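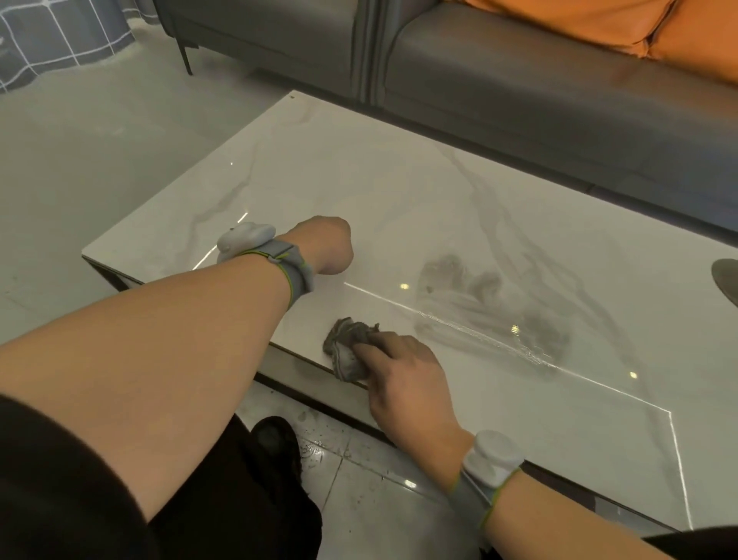 Mustent Surface Terms: data card

Summary
Mustent is a word list for describing household surfaces and the marks left on them. It holds 3,000 short text entries, each tagged with one of 216 terms. The text comes from product care leaflets and repair notes collected by Fomden and Grumen. All entries are in American English.

Fields
entry_id – integer, stable across releases
text – the entry, at most 239 characters
term – one value from terms.txt
source – fomden or grumen
group – one of 6 values: stone, wood, glass, metal, fabric, other

Known issues
"Marble" covers both cut stone and printed patterns. The leaflets seldom say which is meant, so such entries go under "other" unless the text names the material. Do not use the group field to pick a cleaning product.

"Stain" and "spill" overlap. Our rule: a spill is still liquid in the text, a stain is not. Grumen entries written before the rule was set have not been rechecked.
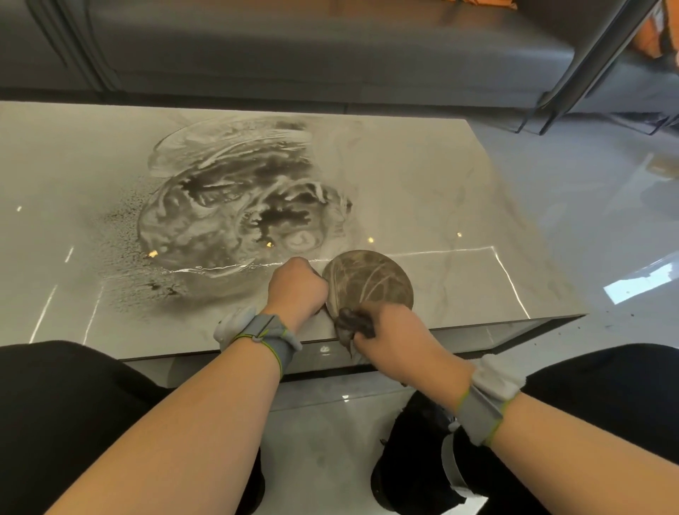

Wet patch with dark streaks on a glossy white, marble-patterned tabletop. Term: spill.

Duplicates were removed by exact match only. Near copies remain, mostly in the Fomden leaflets, where one paragraph is reused for several products.

Loading
Files are UTF-8, tab separated, with a header row. Quotes are not escaped. The Poon loader reads them as is; other tools may need quoting turned off.

Changes
November release – merged "ring" and "ring mark", fixed two header names. Term numbers did not change.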